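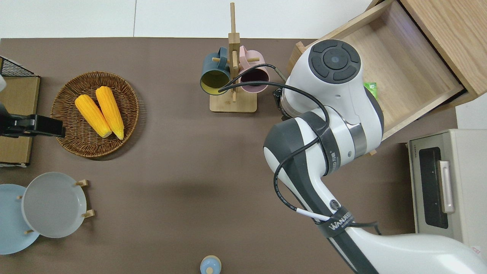
How do I hang mugs on the Besby mug tree?
Handle over the peg, mouth down. Start with one mug each side so the post stays balanced, then fill in the rest.

Can I put it in the dishwasher?
No. Wood base, wood pegs - damp cloth only, dry it straight away. Same goes for the Vovora baskets. Colour may lift if you soak them.

Mine wobbles??
Check the post is pushed right down into the base. Still wobbly, email Annelies Ammann with your order number and a photo. 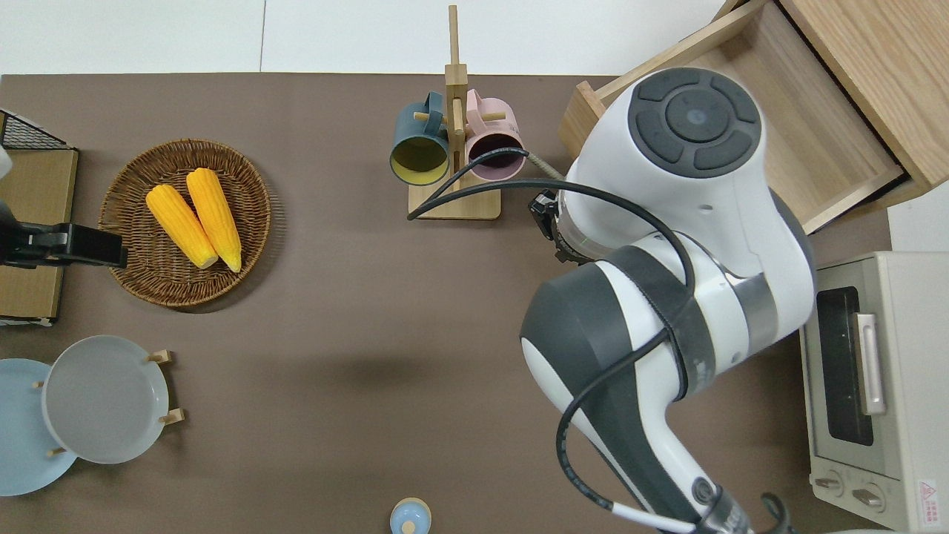

Returns are 30 days from delivery, mugs included, as long as they havent been used. Chipped in the post - tell us within 6 days and we'll send anotehr.

Updated August 14, 2022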